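# Green sukuk need a second set of books

30 Nov 2020
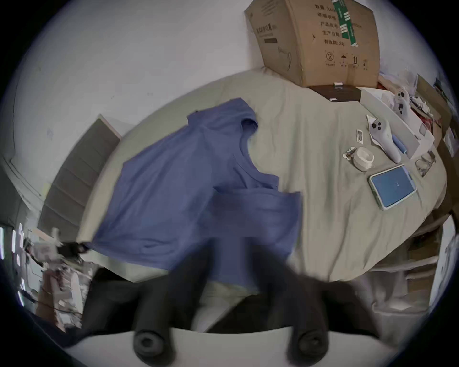

The usual complaint about green sukuk is that there are too few of them. My complaint is that the ones we have are reported badly, and that the fault lies in how the paper is built. A conventional green bond is a debt with a promise attached about what the money will be spent on. A sukuk is a certificate giving the holder a share in an asset, a lease or a venture, and the return comes out of that asset. When the word "green" is put in front of it, two different questions get mixed together: what the holders have a claim on, and what the cash was used for. In most offer documents I read, the two are answered in a single paragraph, and the paragraph is unclear on both.

Take the Arex certificate, which came to market in the spring at 300 million, five years, with a lease structure. The leased assets were two office buildings already owned by the group. The proceeds were to go to solar generation and a water reuse plant. There is nothing improper in this. The buildings produce rent, the rent pays the holders, and the scholars who reviewed the deal were asked whether the lease was a real lease. They said that it was. A separate reviewer was asked whether solar and water reuse counted as green under the group's own framework. The reviewer said that they did. Nothing in the document required either party to look at the other's work, and neither did.

The result is a certificate whose holders own a beneficial interest in two office blocks of no particular environmental merit, while being told that they have invested in solar power. Both statements can be defended. I do not think a saver reading them together would understand where he or she stood.

The common reply is that money is fungible and that the same gap exists in ordinary green bonds. It does, but an ordinary bondholder was never told that he owned anything. The case for Islamic finance, as its own practitioners make it, is that the return is tied to something real and that the holder can say what it is. If the industry wants credit for that tie in its general marketing, it should not drop the tie when the label changes colour.

## What the reports contain

Once a year the issuer publishes an impact report. Arex's first runs to a few pages. It gives the share of proceeds allocated, a list of projects, and an estimate of emissions avoided. The estimate is 706 tonnes. A footnote in the investor presentation issued some weeks before gives 684 tonnes for the same plant and the same period. The difference is small, and it is probably a change of grid factor between the two drafts. My objection is that neither document states which factor was used, so a reader cannot tell which figure to prefer, or whether either should be carried into a portfolio report.

Belhaj, whose certificate is smaller, takes the opposite approach. Its report has a long annex of methods and no final figure at all. I find it the more honest of the two and the less useful. An investor with a reporting duty of its own will put a zero in the column, or leave the holding out, and next time will buy something that fills in the form.

Neither report says a word about the underlying assets. The office buildings in the Arex deal have energy bills. They have cooling plant, which in that climate is the greater part of the bill. Somebody in the property department knows the consumption per square metre and has probably known it for years. The certificate holders, who on paper have an interest in those buildings, are not told.

## The proposal

I would ask for two sets of books, kept separately and published together.

The first would cover the assets to which the holders have a claim. It would state what they are, where they are, who occupies them, what they earn and what they consume. If an asset is substituted during the life of the certificate, as most lease structures permit, the report would name the old asset and the new one and give the valuation of each on the day of the swap. At present a substitution can be made on a director's certificate and a holder may learn of it a year later, if at all.

The second would cover the use of proceeds. It would state the amount allocated to each project, the amount still held in cash and where that cash is placed. The last point matters more here than in the conventional market. Unallocated proceeds cannot sit in an interest-bearing account, so they are commonly placed through commodity murabaha. Bistasach, which runs placements of this kind for several issuers, offers metal and palm oil contracts side by side. A green issuer whose idle cash is turning over in palm oil contracts has a question to answer. I have yet to find a report that raises it.

Where the same asset appears in both books, so that the solar plant is itself the leased asset, the issuer should be allowed to say so prominently and should be rewarded in the price. This is the structure the label implies. It is rarer than it should be, mainly for reasons of timing: a plant that has not been built cannot be leased, and the forward lease that gets round the problem costs more to draft and is not accepted by every board of scholars. Those are real costs. They are also costs which fall once several issuers have paid them and the documents have settled into a standard form.

## Who should ask for it

I do not expect regulators to move first. The present rules in most centres deal with sharia review under one heading and environmental labels under another, often in different departments, and a rule that crosses the two would need both to agree on definitions. That could take years.

Listing venues are better placed. Londau, which lists more of this paper than its size would suggest, already requires a semi-annual statement from sukuk issuers. Adding an asset schedule and a cash placement line would mean a change to a form and no new law. The venue would lose some listings to less demanding rivals in the first year. It would then have something to sell, and at present its only argument is the fee.

Buyers could do it faster still. The Arex book was covered several times over, with orders above 700 million on the morning of pricing. In that position an issuer has little reason to volunteer anything. But a handful of large accounts take the bulk of each deal, and the covenants they ask for tend to appear in the next one. They have used that weight to argue over profit rates and call dates. I have seen no sign that they have used it to ask what they own.

## Two objections

The first is cost. A second set of books means a second audit, and for an issuer the size of Belhaj the fee would be noticeable. I accept this, and would allow the asset schedule to be unaudited below a size threshold, provided it is signed by the same officer who signs the substitution certificates. Most of the data is already collected for rent reviews and insurance.

The second is that in many structures the holders have no real claim on the assets anyway. The sale to the issuing vehicle is not registered, recourse runs to the group, and in a default the holders would rank as unsecured creditors. A schedule of assets might therefore mislead by suggesting a security that is absent. This is the more serious objection, and I think it supports my case. If the claim is only a claim on the group's credit, the first page of the schedule should say so in plain words. Some issuers would find that sentence uncomfortable to print beside the word "sukuk", and several pricing committees would want to discuss it before the next round of deals is announced in December.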